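Handout 4: From Comic Page to Television Episode

In this lesson we look at how a comic becomes a TV series. Please read chapter 2 of Briketti before the seminar. It has 213 pages, but they are fast to read.

A comic reader decides the speed. On TV the editor decides it, so a silent page may become only a few seconds.
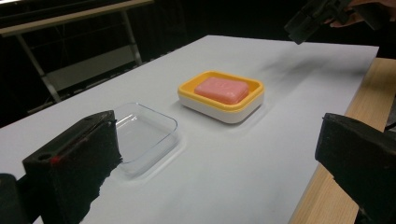

Two soap dishes on a white tabletop.

Compare the pilot script with the same chapter and mark:
- which captions became dialogue
- which characters were joined into one
- where the episode stops and the chapter continues

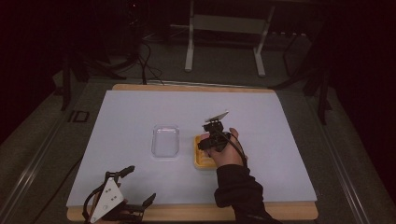
Yellow-orange tray and clear plastic container.

Bring your marked script to the seminar. Groups will be made in class.

Lorena Carrasco

2 comments

Ekow Korletey: Is the voice-over counted as dialogue?

Salamatu Gyamfi: I marked it separately, with another color.

This site uses cookies. Accept

Shares: 4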